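30 November 2023

Up before six again. The furnace was knocking, so I lay there listening to it until I gave up and made coffee. There was frost on the inside of the bathroom window, which I haven't seen since March.

Piano first, before work, the way I promised myself. I've moved practice to the mornings because by evening my hands are tired from typing and I play badly and get cross. Did scales in all the flat keys, then the slow piece from the second book. The left hand is still the problem. It has a run of eighth notes under a held chord, and every time I get to the third line my fourth finger lags behind and the whole thing limps. I slowed it down until it was almost not music anymore and got through it nine times without a mistake. On the tenth try I sped up and it fell apart in the same place as always.

It has been 11 months now. When I started I thought I would be further along by the end of the year. I'm not sure what I based that on. I had two years of lessons as a kid and remembered less than I expected, mostly where middle C was and how much I disliked the metronome. I still dislike it, but I use it. This morning it was set at 60, then 56, then 52.

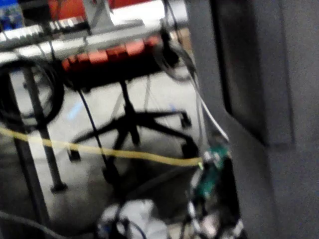 Left the house late and missed the early bus to Prendergast. The next one was full as far as the Civlow stop, so I stood the whole way with my bag between my feet. Went over the left hand in my head with my fingers tapping on the rail. I do this a lot now. I can't say if it helps, but I know the third line by heart from it, and when I sat down last week without the book I got nearly to the end of the page.

Work was slow. The new forms are in and they're worse than the old ones. You have to enter the address twice, and if the two don't match exactly it throws you back to the start. I had a stack to get through and finished more than half. Ate lunch at my desk, leftover rice and a hard-boiled egg. I had meant to walk down to the river but it was sleeting, and by the time it quit the hour was gone.

On the way home I got off early and went to Dolis for sheet music. They've moved it all to the back by the guitar strings and there's less of it than there used to be. I was looking for easy arrangements of hymns, the plain kind with no decoration, because I want something I can play at Christmas without stopping. They had a thick book of 1,000 tunes, but it was melody and chord names only, and I'm not good enough yet to make up my own left hand. Ended up with a thin used one with the cover taped on. Somebody has penciled the fingering into the first few and then stopped. I like having their pencil marks. Their fingering in the second hymn is different from what I'd have done, and I tried it tonight and it's better.

Also bought bread, onions, a bag of carrots and dish soap. Forgot lightbulbs for the second time this week. The hall is still dark and I'm still finding the light switch with my elbow.

Made soup. Too much pepper. I ate it anyway, and there are three more days of it in the refrigerator.

After supper I wasn't going to play, but I wanted to see the new book. Tried the first hymn hands separately, then together at a crawl. It's in F, with one page and no surprises, and I could hear what it was supposed to be the first time through. That doesn't happen to me often. With most pieces I spend a week hunting for notes before there's anything to listen to. I played it until the soup pot had gone cold on the stove and I had to scrub it.

Then I went back to the slow piece, which was a mistake. Tired hands, same third line. I've been wondering if the trouble is my wrist. When I reach for the low note I drop it, and then the fourth finger has to climb back up. Tomorrow I'll try keeping the wrist level and moving my whole arm over. I'll write down how that goes so I don't forget I tried it. Back in the spring I solved the thumb crossing in the G scale and then lost it again for a month, all for lack of a note.

Looked at the Flulto practice app again before bed. It says I've played 37 days in a row. I don't fully trust it, as I know there was a day with the bad headache when I only opened it and did one scale sitting sideways on the bench. I suppose one scale counts. I've turned off the part that plays the little trumpet sound.

The sleet has started up again and I can hear it on the porch roof. Bread is sliced for the morning. Scales in the sharp keys tomorrow, wrist level, and then the second hymn. Lightbulbs.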